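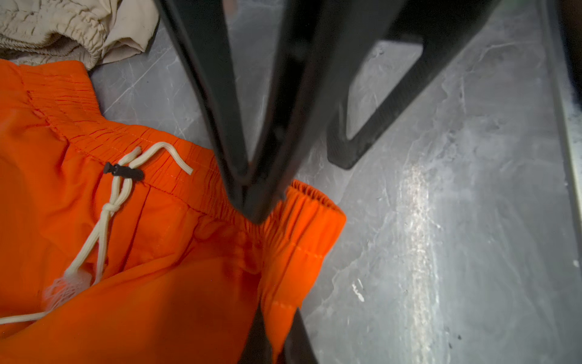 Instrument notes: checking the pressure transmitters before the heating season

The heating season starts in October, and before it comes we would like to remind all station operators about the yearly check of the pressure transmitters on the gas reducing lines. Last year a part of the stations sent us the results very late, and in the Sedley district two transmitters worked the whole winter with a zero error that could have been removed in a few minutes.

The check concerns the transmitters of the Drutedus type, with two-wire output 4 to 20 mA, which are installed at 478 measuring points in our network. From these, 191 points are inside a hazardous zone, and for them the additional rules given at the end of this item must be followed. The older units with the round housing are not included, as they are being replaced step by step and have their own plan.

Before you begin, inform the control room and wait until they put the measuring point in maintenance mode. Please do not skip this even when the work is short. A sudden fall of the signal to 4 mA looks in the control room the same as a real loss of pressure, and twice this spring a crew was sent out for nothing.

Close the isolating valve on the manifold, then open the vent slowly and let the transmitter stand for six minutes with the vent open. Only after this time should the zero be read. Many of the differences we find in the reports come from reading too early, when the impulse line is still giving off the rest of the pressure.
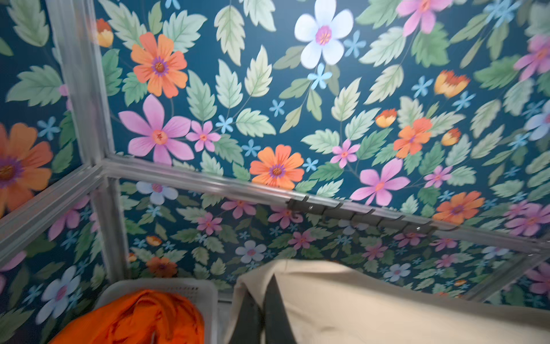 If the zero reading is inside the permitted limits, write it in the form and leave it as it is. It is not necessary to correct a small deviation, and frequent correction makes it harder for us to see a slow drift over the years. If the reading is outside the limits, write down the value found, make the adjustment, and write down the value left. Both values are needed. Forms with only the second value will be returned to the station.

After the zero, apply pressure from the hand pump at the lower, middle and upper part of the range, first rising and then falling. Hold each point for 30 seconds. The reference gauge must have a valid certificate, and its number should be written in the top corner of the form in a readable way.

We were also asked about the sealing of the cable glands. After the check, look at the gland and the rubber insert with a lamp. An insert that has become hard or has a crack should be changed on the same visit. Spare inserts can be taken from the Subramaniam store with the usual order slip, and the store asks you to write the cable diameter on the slip as well as the thread size.

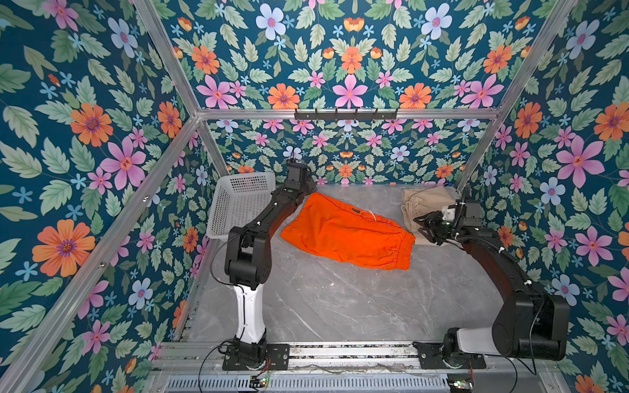 Nomvula Maluleke
Senior Instrument Engineer, Field Measurement

For the points in a hazardous zone, the cover of the housing may not be opened while the supply is connected, also when the gas detector shows nothing. Use only the communicator approved for the zone, and connect it to the terminals in the safe area where this is possible. The thread of the cover must be clean and without damage, and the cover must be turned fully to the stop and locked with the small screw.

The new version of the form, dated 2020-09-21, is in the Clultness folder under "Transmitters". Old forms which are already filled in will be accepted, but please do not print new copies of them. Questions about the limits for a certain station can be sent to me directly, with the tag number of the transmitter in the subject line.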